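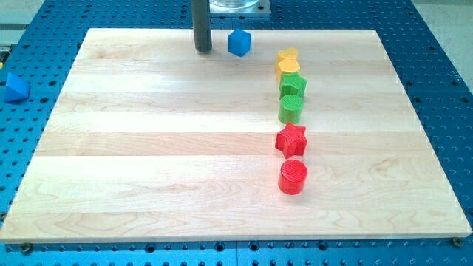 Pale wood, glued up in long strips.

Wood notes, quick ones this time

Deadline was yesterday so fragments it is. 8th May edition, everything else from April got bumped to the back page.

Cutting boards first. Lots of mail about oiling. Food-grade mineral oil, warm the bottle in a bowl of hot water if you want, wipe on plenty, leave overnight, wipe off what's left. New board – every week for the first month. After that when it looks dry and chalky. Not olive oil please. Goes rancid, smells like an old closet, and you will be sanding it out in July.

Washing. Hot water, drop of soap, both faces, stand it on edge to dry. Never flat on the counter, never in the dishwasher. Most of the split boards that come in to the Gallow repair evening were dishwasher boards, and the owners always look at the floor when we ask.

Onion smell – coarse salt and half a lemon, scrub, rinse, dry. Works on garlic too, mostly. Fish, good luck.

Cupped board? Wet the hollow side with a damp cloth, lay it hollow side down on a towel, leave it alone till morning. If it still rocks bring it in. We can flatten up to a point but anything thinner than 2 fingers we'd rather not touch, you end up with a cheese plate.

Repair evening is still at the Jandeck hall, side door, 9 bench spots, sign up on the sheet by the coffee urn. Please bring your own clamps if you have them, ours keep walking off. Two went missing last month, long red ones, no questions asked if they come back.

Offcuts: Chambi has dropped the price on the mixed bin again, mostly maple and cherry, some walnut if you get there early. Bring cash, the card reader is still broken. Holholm say their drum sander is back after teh belt trouble. Book ahead and take the old glue off first or they will send you home.

Roof fund is at some 4,000 now, thank you all. More on that next issue, plus the spoon carving dates wich I still have to chase.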